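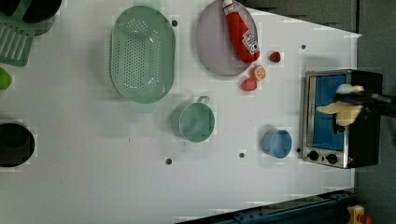 Home | Reviews | Grippers | Bench kit | Forum | Search

Tirow two-finger gripper: long-term review

7 May 2023

I've had the Tirow on the arm since January and I still grin when it picks up something daft. It is a lovely bit of kit! The fingers are soft enough for toy fruit, the mounting plate went on in one evening, and the cable is finally long enough that I'm not tying it back with string. My test is always the same: play kitchen stuff on a white table, food to the toaster oven, food back to the plate, over and over until something gives.

Something gave. At cycle 543 the gripper lost its grip signal with a plastic dumpling in its fingers and the motor simply carried on closing. No alarm, no stop. The status light stayed green, and by the time I'd hit the red button the left finger pad had split along its seam. I put the casing under my hand afterwards and it was hotter than I'd like anything to be near children's toys (or near me).

I fitted the spare pads and started again. Same fault at 601. Kamran Jatoi, who shares the workshop, found it before I did: the little connector behind the wrist works itself out when the arm reaches low and twists, as it does at the oven door. With the plug half out, the gripper reads "no force" and keeps squeezing. A lost sensor ought to mean stop, and on this firmware it doesn't.

I wrote to Tirow and got Craig Lindsay on support, who was quick and didn't try to tell me it was my wiring. He sent a locking clip and a beta firmware that halts if the signal drops. With both fitted I've done 1082 cycles without a fault. I also pulled the plug on purpose, five times, and it froze every time. Brilliant.

Compared with the Hetberg I had before, the Tirow is gentler, quieter and far nicer to program. The Hetberg did stop dead if you so much as breathed on its cable, though, and I now think better of it for that.

If you own one, check the plug today and ask for the clip. Keep the speed under 100 on the slider until you've got the new firmware, and keep your fingers out of the jaws while it's powered, green light or no green light.

Four stars. It gets the fifth when the clip comes in the box.

Contact us | Copyright Diswood Reviews | Back to top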